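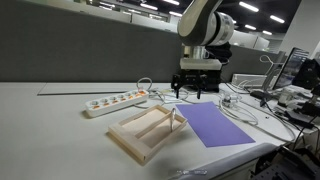 책상 위 전선은 어디서부터 정리하면 좋을까요? 멀티탭의 자리를 먼저 정하고, 그다음에 전선을 한 줄씩 따라가면서 정리하면 됩니다.

제가 이 대답을 배우는 데에는 시간이 꽤 걸렸습니다. 저는 브라질에서 자랐고, 한국어로 글을 쓴 지는 오래되지 않았습니다. 그래서 처음에 '정리'와 '정돈'이 어떻게 다른지 몰랐습니다. 사전을 보니 정리는 필요 없는 것을 없애는 쪽에 가깝고, 정돈은 남은 것을 가지런히 놓는 쪽에 가깝다고 합니다. 책상 앞에 앉으면 이 두 단어의 순서가 중요하다는 것을 느낍니다. 저는 늘 정돈부터 했고, 며칠 뒤에 책상은 다시 전과 같아졌습니다.

## 흰 책상과 흰 전선

흰 책상은 깨끗해 보인다고 많은 사람이 좋아합니다. 저도 좋아합니다. 흰 전선을 쓰면 책상 색과 섞여서 눈에 덜 띌 것이라고 생각하기 쉽습니다. 그러나 한 줄일 때에는 그렇지만, 여러 줄이 엉키면 그림자가 생기고, 그 그림자가 회색 선처럼 보입니다. 책상 가운데를 가로지르는 흰 전선 뭉치는 색이 같아도 숨지 않습니다. 회색 전선까지 섞여서 오른쪽에 둥글게 말려 있으면, 어느 선이 어느 기기의 것인지 알기가 더 어렵습니다.

브라빌(Brarville)에서 작은 작업실 가구를 만드는 주사라 아라우주(Jussara Araújo) 씨에게 이 문제를 물어보았습니다. 아라우주 씨의 대답은 짧았습니다.

"전선을 숨기려고 하지 마세요. 길을 만들어 주세요. 길이 있으면 전선은 보여도 괜찮습니다."

아라우주 씨가 말하는 길은 책상의 뒤쪽 가장자리입니다. 칸막이가 있는 책상이라면 칸막이 아래를 따라서 전선을 보내고, 필요한 곳에서만 앞으로 나오게 합니다. 앞으로 나온 전선은 가장 짧은 거리로 기기에 닿아야 합니다. 남는 길이는 앞쪽이 아니라 뒤쪽에 모아 둡니다.

## 멀티탭의 자리

멀티탭이 책상 위에 비스듬히 놓여 있으면, 그 주변에는 다른 물건을 똑바로 놓기가 어렵습니다. 저도 제 멀티탭을 오랫동안 비스듬히 두고 살았습니다. 이유는 없었습니다. 전선이 당기는 방향으로 멀티탭이 조금씩 돌아갔고, 저는 그대로 두었습니다.

콘센트 구멍 옆에 주황색 같은 밝은 색이 들어간 멀티탭은 찾기 쉽다는 장점이 있습니다. 이런 제품은 책상 밑에 감추기보다 뒤쪽 왼편이나 오른편 한 곳에, 책상 가장자리와 나란히 두는 편이 편합니다. 플러그를 자주 뽑는 사람은 손이 닿는 위치가 더 중요합니다. 책상 밑에 달았다가 불편해서 다시 위로 올린 사람을 저는 여러 명 만났습니다.

멀티탭을 옮길 때에는 먼저 기기를 끄고 플러그를 뽑습니다. 귀찮은 일이지만, 이때 어디에도 연결되지 않은 전선이 꼭 나옵니다. 제 책상에서는 두 줄이 나왔습니다. 그중 하나는 이미 버린 스탠드의 전선이었습니다.

## 얕은 나무 트레이

보트스테드(Botstead)의 문구점 프라도(Prado)에는 나무 트레이만 모아 놓은 선반이 있습니다. 저는 그곳에서 한참 서 있었습니다. 깊은 상자는 많이 들어가지만, 아래에 있는 물건을 잊어버리게 됩니다. 밝은색 나무로 만든 얕은 트레이는 조금밖에 들어가지 않고, 그래서 무엇이 있는지 한눈에 보입니다.

안에 얇은 나무 칸막이가 길게 한 줄 있는 트레이도 좋습니다. 작은 금속 물건은 평평한 바닥에서 잘 구르는데, 칸막이가 있으면 기대어 세워 둘 수 있습니다. 은색 원통 모양의 작은 물건 하나가 칸막이 옆에 서 있는 모습은 보기에도 단정합니다. 아라우주 씨는 칸을 더 많이 나눈 트레이를 만든 적이 있지만, 손님들이 칸의 용도를 기억하지 못해서 그만두었다고 합니다.

트레이의 각도에 대해서는 의견이 다릅니다. 아라우주 씨는 책상 모서리와 평행하게 놓아야 한다고 말합니다. 저는 조금 비스듬한 것도 괜찮다고 생각합니다. 손이 가는 방향이 원래 비스듬하기 때문입니다.

## 색종이 한 장

책상에 색이 거의 없을 때, 보라색 종이 한 장은 생각보다 강합니다. 눈이 먼저 그곳으로 갑니다. 저는 이것을 이용해서, 오늘 할 일은 꼭 색이 있는 종이에 씁니다. 흰 종이는 흰 책상에서 자주 잃어버립니다.

종이는 앞쪽 가장자리 가까이에 두면 손이 쉽게 닿습니다. 대신 소매에 걸려서 떨어지는 일도 있으니, 작은 자 하나를 올려놓으면 좋습니다. 주의할 점은 종이를 여러 색으로 늘리지 않는 것입니다. 저는 한때 노란색과 초록색도 같이 썼는데, 며칠 후에는 무슨 색이 무슨 뜻인지 저도 몰랐습니다.

## 모니터와 뒤쪽

모니터를 오른쪽 끝에 두고 화면을 왼쪽으로 돌려놓으면 가운데가 넓어집니다. 손으로 하는 일이 많은 사람에게 맞는 배치입니다. 글을 많이 쓰는 사람은 목이 아플 수 있으니 권하지 않습니다. 하루 종일 화면을 보는 저는 결국 모니터를 가운데로 옮겼습니다.

짙은 회색 천으로 된 칸막이는 흰 책상의 배경으로 잘 어울립니다. 얇은 판이나 상자 모양의 기기는 칸막이 쪽에 붙여서 두면 앞이 깨끗해집니다. 다만 칸막이와 물건 사이에 손가락이 들어갈 만큼은 비워 두는 것이 좋습니다. 먼지를 닦을 때 필요합니다.

제 책상은 지금도 완성되지 않았습니다. 3월에 멀티탭의 자리를 바꾸었고, 트레이는 아직 하나입니다. 아라우주 씨가 두 번째 트레이를 보내 주겠다고 했지만, 넣을 물건이 생길 때까지 기다려 달라고 부탁했습니다.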